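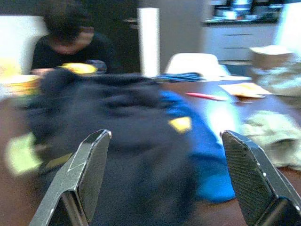 Wanted: people who will write down what they wear

Posted in April by Marleny Tello
Search this site Go
20 shares 2 comments

Do you know what you wore last week? I thought I did, until I kept a notebook for a month and found out that I own one sweater. I mean, I own plenty of sweaters, but I wear one! The rest just sit there being folded and unfolded every time I go looking for it.

That notebook has grown into the Clivemar Clothes Diary, and we're looking for households to join the first full round. You don't need to care about fashion. You don't need to sew, or be tidy, or have given up buying things. We'd love to hear from people who wear a uniform all day and live in sweatpants at home, people with closets they're scared to open, people who share a dresser with a sibling, people who have just had a baby or just retired and find that half of what they own no longer fits their life.

What you'd be doing

The diary runs for 14 weeks, starting once we have enough households signed up. Each evening you write down what you had on that day, from the skin out (yes, socks count, and so do pajamas if you wore them past lunch). Most people in our trial run did it while brushing their teeth. You can use the paper booklet or the phone form, whichever you're more likely to stick with, and you can switch halfway through.

Once a week there's a longer page. It asks what got washed, what got mended, what went missing, and what you reached for and put back. That last one is my favorite. Lợi Mai, who designed the booklet, fought to give it a whole half page and she was right, people fill it to the margins. One man in the trial wrote about a corduroy jacket every single week and never once put it on.

At the start and at the end we'll visit you at home for a wardrobe afternoon. Everything comes out of the closet, gets looked at and talked about, and goes back in again.

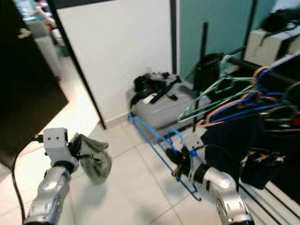
Plan on a good three hours for each visit, longer if you're a keeper of T-shirts. Please don't clean up or sort things beforehand! We want the chair with the pile on it, the bag you meant to drop off at the thrift store, the dress still in its dry-cleaning plastic. Efraín Echeverri and I do the visits together and we've both got worse at home.

Who can join

Anyone 18 or over living in Clivemar, Muscombe or the streets between them. Kids are very welcome to take part as long as an adult in the same home is keeping a diary too, and there's a drawing version of the booklet for the ones who aren't writing yet. Renters, roommates and people living alone are all fine. If you're moving during the spring or summer, tell us, because we'd be really glad to follow a household through a move.

The forms come in English and Spanish. If you'd like to keep your diary in another language, go ahead, and we'll find someone to read it. You can also leave it as voice messages.

What you get

Each household gets $275, paid in two parts, one after the first visit and the rest when the last booklet comes in. If you miss some days you still get paid. Just leave them blank and please don't make them up afterward. We also hold a potluck and swap table at the Gaillard Street hall at the end, and you'll get your own diary back as a bound copy, which people in the trial liked a lot more than we expected.

What happens to your diary

Brayan Henao takes out names and addresses before anyone outside the team reads a page. You pick whether your entries can be quoted in the booklet we're putting together, and you can change your mind right up until it goes to the printer. If there's a drawer you'd like left closed during a visit, it stays closed. You can stop at any point and keep whatever you've been paid.

How to sign up

Send us a few lines about who lives in your home and one piece of clothing you'd be sorry to lose. That's the whole application. Drop it in the diary box at Mitside Library, next to the returns slot, or hand it to Gearóid Kavanagh at the front desk, who can also give you a sample booklet to look through. We have room for over 20 households and we'll write back to everyone, including the ones we can't fit in this time.

Not sure yet? Come by the library's back room any weekday between 4 and 6 p.m. and ask us whatever you like. Bring the jacket you never wear.

2 comments
Leave a comment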